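会议与活动用品 > 桌面及背景 > 背景布帘

Kitel 黑色重磅背景布帘（可定制尺寸）
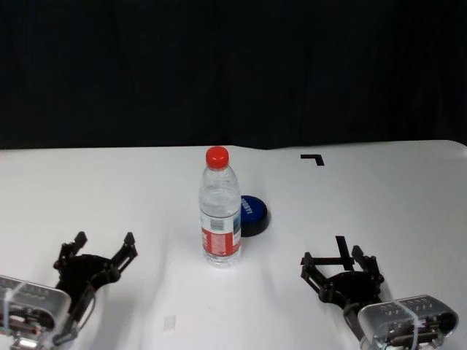

黑色布帘配白色台面，桌上为红盖瓶装水。

Kitel 系列布帘用于会议室、展台、小型讲台和产品拍摄区，布面为哑光黑，成品带垂褶。整卷面料由 Parnmont 织造，在 Talavera 车间裁剪缝制，接单后排产，不做现货库存。需要看布的客户可以先索取样布，样布为巴掌大小的一块，正反面相同。

面料说明

采用涤纶长丝织造，经纬密度较高，布身偏厚，垂感好。表面没有亮光丝，正面打灯时反光弱，侧面打灯时褶皱会有深浅变化，这是厚布的正常表现。如果希望背景完全看不出褶子，请选平幅款，并配下摆配重杆。

染色为匹染，同一批次颜色一致，不同批次之间会有轻微色差。一个场地需要多幅拼接的，建议一次订齐。后期补单时请提供原订单号，我们会尽量找同批次的余布，但不能保证有货。

面料做过阻燃处理，水洗后阻燃效果会下降。场馆要求提供检测报告的，请在下单时说明，报告随货寄出，不单独补寄原件，可补发扫描件。

款式

A款　打褶款。顶部缝织带，褶距均匀，用挂钩挂在轨道滑轮上。适合固定安装，平时可以拉开、收拢。

B款　穿杆款。顶部为通长套筒，直接套在横杆上，配我们的伸缩背景架或客户自备的圆杆。套筒内径在下单时选择，默认尺寸适合常见的背景架横杆。杆子较粗的请量好外径告诉客服。

C款　打孔款。顶部每隔一段打金属扣眼，用扎带或绳子绑在桁架上。展会搭建用得最多，拆装快。

D款　平幅款。不打褶，四边包边，下摆留配重杆通道。配重杆另购。

尺寸与用料

门幅为固定宽度，超过一个门幅的需要拼缝。拼缝为竖向，用同色线双道车缝，挂起来以后缝位落在褶子里，站在台下一般看不出来。平幅款的拼缝会比较明显，介意的请把尺寸控制在单幅以内，或者把缝位安排在桌子、立牌后面。

打褶款要按成品宽度报尺寸，不用自己换算用料，褶量由我们计算。标准褶量为两倍，想要褶子更密可以加到两倍半，价格按实际用料走。褶量低于一倍半时布帘会显得很平，一般不建议。

高度请量从挂点到地面的净高，再减去希望离地的距离。固定安装的会议室，离地留两厘米左右比较好打扫。展台上用的可以做到刚好落地。需要拖地效果的，请自行加长后报给我们。

台面与布帘的搭配

很多客户把布帘挂在白色长桌后面，用于访谈、答疑或者小件产品的展示。深色背景配浅色桌面，对比比较强，有几点可以留意。

桌子与布帘之间留出一段距离，最好能过一个人，这样桌面的反光不会直接打到布上，人在后面走动时也不容易把布帘带歪。空间小、只能贴着放的，建议用配重杆把下摆压住。

两张桌子拼在一起用的，先把桌脚调平。白色桌面在黑布前面，后沿如果有高低差会比较显眼，铺一张桌布可以解决。我们也有同系列桌布，颜色有黑、白、深灰。

布面容易沾浮毛，现场备一把粘毛滚筒。

安装

打褶款：先装轨道，再把滑轮推进轨道，最后挂布。从中间往两边挂，两个人操作，一人托布一人挂钩。挂好后把褶子理顺，用布条松松地捆三道，放一晚再松开，褶形会比较整齐。

穿杆款：把套筒套到横杆上，布均匀推开，再把横杆架到立杆顶部。立杆底座一定要先压好沙袋，然后再升高。室外或者有空调直吹的位置，每个底座压两个沙袋。

打孔款：从两端的扣眼开始绑，拉平以后再绑中间的。扎带不要一次收紧，全部绑完调整好水平以后再收。

平幅款：挂好后插入配重杆，两头用堵头封住，避免杆子滑出来。

收到货时布上有折痕，属于正常情况。挂起来两三天会自然减轻，着急用的可以用挂烫机在反面走一遍，温度调到化纤挡，喷头不要贴在布上。不要用熨斗直接压，会留下亮印，亮印去不掉。

清洁与存放

日常用吸尘器配软毛刷头从上往下吸。局部有水渍、饮料渍的，用拧干的白毛巾蘸清水按压，不要来回搓。茶、咖啡放久了会渗进纱线里，尽快处理。

整幅清洗建议送干洗。确实需要水洗的，用冷水、中性洗涤剂，不漂白，不甩干，挂着滴干。水洗后会有少量缩水，落地款可能会短一点。

存放时请卷在纸管上，或者对折后装进收纳袋，不要压重物。长期不用的隔几个月拿出来抖一抖，换个折法再放回去。收纳袋随货附送，每幅一个。

订购与交期

单幅起订，不收开版费。常规尺寸付款后7个工作日发货，超高、超宽以及加急检测报告的订单为12个工作日。11月展会集中，排产会往后延，请提前下单。

同一订单满10幅，配件按批发价计算。布帘为定制品，裁剪后不接受退换，尺寸由我们做错的除外，由我们重做并承担来回运费。收货后请当面核对幅数和标签上的尺寸，有问题在签收单上注明。

量尺和报价请联系 Charito Calimlim，安装方面的问题请找 Noel Tolentino。每周四下午车间盘点，电话可能无人接听，请留言或发邮件，次日回复。

常见问题

能不能遮光？
可以挡住大部分光线，但不是涂层遮光布。窗户朝西、下午要放投影的房间，建议加一层遮光衬里，下单时备注“加衬”。

有没有隔音作用？
厚布对减轻房间回声有一点帮助，不能当隔音材料用。

背景架能撑多重？
以架子上的标牌为准。我们配的 Brunder 背景架适合单层打褶款，加了衬里的布帘请选加粗立杆。

能不能在布上印标志？
本款不能直接印。可以另做绣字或贴布，图案需要提供矢量文件，绣字会增加交期。

旧布帘能不能改短？
我们自己出的可以改，邮寄回来，收取工费，运费由客户承担。别家的布帘不改。

相关产品
Kitel 黑色桌布（长桌用）
Kitel 深灰背景布帘
Brunder 伸缩背景架（双立杆）
Brunder 加粗立杆
底座沙袋（空袋）
平幅布帘配重杆及堵头
铝合金轨道与滑轮套装
布帘收纳袋（加大）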